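Notebook, Sitompul headset evaluation – entry for April, second unit
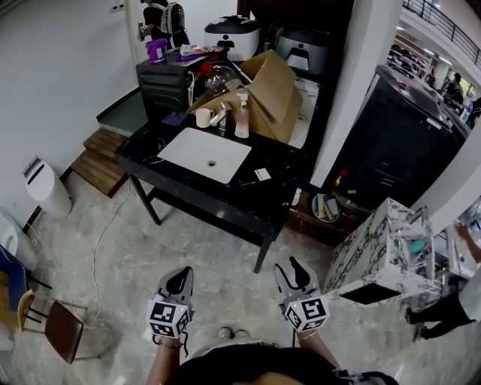 Page last changed: April, 4:40 pm, by Fouzia Hashmi (fixed the table of distances, no other edits)

Second Sitompul unit arrived this morning. Same box, same foam, same one-page leaflet, new firmware. Khurram Baloch had already signed for it and charged it by the time I got in, so I can't say what the battery read out of the box. Please write that down next time, whoever opens it.

What Sitompul claims for this firmware, copied from their release note so we can hold them to it:

Virtual objects stay put when you look away and look back.
Text readable at arm's length "in normal indoor light".
Two people wearing headsets see the same object in the same place.
Hand tracking without the clicker.

I believe the first one more than I did last month. I don't believe the third at all, and the fourth depends a lot on what you call tracking.

Setup

Back half of the long room, blinds half down, the ceiling lights on. Light meter at the work table read 700 lux, brighter than most living rooms and dimmer than a shop. I left it there all day. Khurram wanted to start with the lights off because the display looks so much better that way. It does, and that is how every vendor shows these things, and I have sat through enough of those sessions. We can do a dark run later and label it as a dark run.

Tape crosses on the floor and table in the usual spots. Virtual test object is the plain gray block from our own scene, not the Sitompul demo scene. Their demo uses a jellyfish. A jellyfish drifts anyway, so you can't tell if the tracking is bad. I would like to meet whoever picked it.

Drift

Procedure as in the March entries. Pin the block to a cross, walk away, turn around, come back, measure from the cross to the nearest corner of the block with the steel rule held in view. Reading a real rule against a virtual edge is not precise and I don't trust anything finer than a few millimeters. The person wearing the headset calls the number and the other one writes it, and the wearer doesn't get to see the earlier readings.

Short walk (across the room and back): small offset, often too small to call. Old firmware was visibly off here every time. This is a real improvement and I'm happy to say so.

Long walk (out the door, down the hall, back in): mixed. Most returns were fine. A couple came back with the block sitting well off the cross, and then it slid into place over a second or so while we stood there watching it. Khurram calls this "recovering" and thinks we should score the final position. I think we should score what the wearer sees on walking in. If somebody is using this to mark a drill hole, the slide is the whole problem. We ended up recording both, in separate columns. Fouzia's corrected table has them the right way around now; the first version had them swapped.

Cover the front sensors with a hand, then uncover: loses the room completely, block disappears, comes back on the cross. Fine. Earlier unit used to bring it back on the ceiling.

Blank wall: still bad. Stand close to the white end wall with nothing else in view and the block starts creeping sideways. Release note says "improved performance on low-texture surfaces". Improved from what, I'd like to know. I put a strip of newspaper on the wall and the creep stopped. So the fix is still to own an untidy house.

Text

Field of view first. Sitompul don't print a number for it on the box any more, which tells you something. By our string-and-protractor method I get 60 degrees across the diagonal. Fouzia got the same on her own without seeing my number. For comparison, the Dukau glasses we had on loan in winter were narrower, though much lighter on the nose.

Small text on a white virtual panel is readable at arm's length. White text on nothing, which is what their own menus use, washes out against anything pale. I could read the menu with the dark cabinet behind it and had to guess at it with the wall behind it. "Normal indoor light" is doing a lot of work in that sentence.

There's a colored fringe toward the left side of the left lens. Not sure if it's this unit or all of them. The first unit has something like it but fainter. Need a third unit to say anything, and they won't send one.

Two wearers

Used both units, same firmware on each (checked in the settings, not just taken on trust). Shared session over our own router. First try failed to join. Second try failed to join. Third try joined, and I changed nothing in between, so I have no explanation to offer.

Once joined: Khurram puts the block on cross B, I point to where I see the near corner, he says where he sees my finger. We disagree by about the width of the block's edge on a good run and by a good deal more on a bad one. What bothers me more is that the disagreement isn't steady. It changes when either of us moves around the table. A fixed offset you could calibrate out. I don't know what you do with this.

Khurram's view is that people won't notice in normal use, since nobody points at corners. Maybe. But the pitch video has two engineers pointing at the same bolt, so Sitompul at least think people will.

Gredmont's write-up said the shared mode worked "flawlessly". I asked them by email how they had tested it. The reply said they had worn the two headsets one after the other. I've stopped reading their reviews.

Hands

Pinch works with the hand straight out in front, palm showing. It works less well with the hand turned side-on, and not at all below the chest, where a tired person's arm ends up after a few minutes. Fouzia did the button-wall task and got through it without the clicker, slowly, and said her shoulder hurt. I did it with the clicker in much less time. I'd want several more people before putting times in a report, so I haven't put any here.

False pinches: scratching your chin counts as a pinch. So does picking up a pencil. I deleted the test scene once by reaching for my coffee – there is no undo.

Comfort and heat

Wore it for the whole first session without a break on purpose. The strap is better. The weight is still all at the front and I had a red mark on my forehead at lunch. The right side gets warm above the ear, enough to notice, never enough to worry. The fan comes on and then stays on. You can hear it in a quiet room and the microphone picks it up too, according to Fouzia on the other end of a call.

Battery: ran out sooner than I expected in the shared session. I only looked at the clock afterward, so no figure. My mistake. Next time someone starts a timer at power-on.

Money talk, so it's written down somewhere

The quote for the developer kit is 3000 dollars each, with the support plan extra, and the support plan is where the firmware updates live. So it isn't extra. Drudside want our opinion before they order for the training center. They are being told by the sales side that the consumer version is close. I was told that too, by the same people, when we got the first unit, and what has come since is a new strap and a new firmware.

What I plan to tell Drudside, unless tomorrow's runs change my mind: one person looking at a thing that stays in one room, yes, it's usable and better than it was. Two people working on the same thing, no. Anything where a finger's width matters, no. And they should ask to see the demo with the lights on and the jellyfish off.

Khurram disagrees with the tone of this, for the record, and thinks I'm marking down a developer kit for not being a finished product. Fair point as far as it goes. My answer is that the price and the video are both from the finished product.

To do

Repeat long walk with the hall door shut and open. I suspect the glass panel in the door.
Swap the units between wearers and redo the corner test. We should have done that today.
Dark run, labeled.
Ask Sitompul directly whether the shared mode uses one map or two. Khurram has a contact. The public forum answer is from a moderator who plainly didn't know.
Photograph the fringe through the lens if anyone can get the phone to focus on it. I couldn't.
Find the spare nose piece. It was in the Dukau box and may have gone back with the loan.
Battery timer, from power-on to shutdown, both units.

Added later, same day: reran the blank wall test after the unit had cooled down, on Khurram's theory that heat was causing the creep. It creeps cold as well. Same direction, too, toward the window. Tried it with the blinds fully down and it still went toward the window, so it isn't the daylight either. Leaving it there for tonight. Both units are on charge on the top shelf, clicker is in my drawer.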